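Buying the second arm first

The operations manager at Marngate, an optical returns and refurbishing shop, has bought robot equipment twice now and is planning a third round. We spoke in the company's break room on August 26, 2019, mostly about money. Marngate asked that staff not be named.

The shop takes in eyeglasses that stores send back, checks them, cleans them and puts them in cases. Most of that is handwork. The first arm came from a dealer, Esgate, and was meant for loading the cleaning trays.

"I budgeted for the arm and I budgeted for the install," the manager said. "I left out the fingers. The ones that came with it were made for boxes. They were fine on boxes."

A set of padded fingers cost $1,595. The small wrist camera and its bracket were another $2,726, and that was before anyone had spent an hour setting it up. Both had to come out of the repair budget, and the owners were not pleased.

For the next purchase the manager wrote a longer sheet. It has a line for fingers, a line for cables, a line for spare pads and a line for staff time. The staff time line is the one people argue with.

"They see a tech's wages on there and ask why, when she's already on payroll. Well, she's on payroll to fix frames. If she's teaching the arm for two weeks, somebody else is fixing frames or they aren't getting fixed."

Marngate got quotes from Esgate and from Baptista, a smaller firm that rents as well as sells. The Baptista quote was higher on paper, but it included a trial period at the shop's own bench. The manager took it and put together a test lot of 200 pairs, with thick plastic frames, thin ones and a few with loose hinges.

"I wanted our stuff on our table," the manager said. "A sales demo is somebody else's part, and they've practiced it."

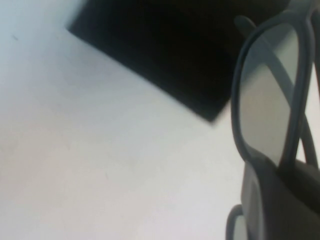
Clear lenses were the thing to watch, the manager went on, because a camera can have trouble telling a lens from whatever is behind it. "So I asked for the trial to include clear ones, and I asked for dark and light backgrounds. If you're paying for a camera, put that in the quote request. Don't bring it up after."

The shop also asked both firms what happens in year two. Esgate sells a service plan by the year. Baptista bills by the visit. Marngate set aside enough for 7 visits and will look at the number again in December, when next year's budget is due.

A third option, a used arm from a plant in Grilldale that was closing a line, was dropped early. The price was good — the controller was an older model, and parts were already hard to find.

Asked what a shop of the same size should do first, the manager said to pick one job and price all of it, including the table the arm gets bolted to. "Ours needed a new one. That wasn't on the first sheet either."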